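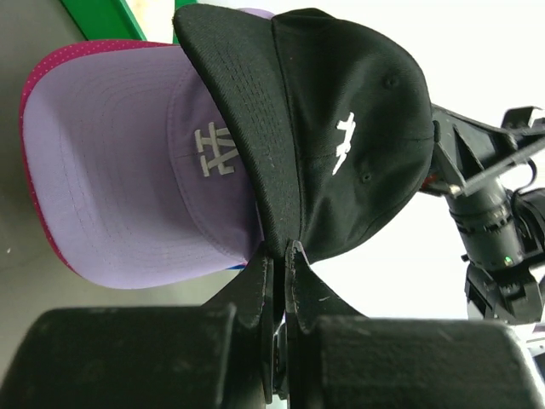
**Figure 3.** Wrist camera view during the cap-stacking task. A lavender cap and a black cap are held by their brims between the fingers; the second arm is at right.

### 4.2 Collecting demonstrations

We recorded demonstrations of the stacking task in two ways. In the first, the operator moved the arms by hand with the joints in gravity compensation. In the second, the operator sat at the Trarby station and drove both arms with a pair of leader handles, watching the wrist views on a monitor. The start positions of the caps were drawn from the same list in both conditions.

Two operators took part. Shu-fen Tai had used the leader handles before; Mireille Rawashdeh had not, and was given one practice session in March. Each session ended when the operator asked to stop or when 36 attempts had been made. We kept every attempt in which the caps were released as a stack and dropped the rest, which left 22 demonstrations by hand and 17 by remote control.

Caps are awkward for this gripper. The brim is stiff enough to pinch, but the crown folds as soon as a finger pushes on it. Both operators settled on a brim grasp after the first few attempts. With two caps in the grasp, as in Figure 3, the fingers close on a double layer and the crowns hang free to one side, so small rotations of the wrist tilt the whole stack.

Hand guiding gave shorter recordings, but the operator's forearm often blocked the wrist camera during the approach. We trimmed those segments when the brim was hidden at the moment of closing. Remote recordings had no such gaps. They did contain long pauses before the grasp, mostly while the operator judged depth from the monitor, and we removed any stretch in which neither arm moved.

Gripper width was logged at every step in both conditions. We did not log contact force. The effect of mixing the two sets during training is reported in Section 5.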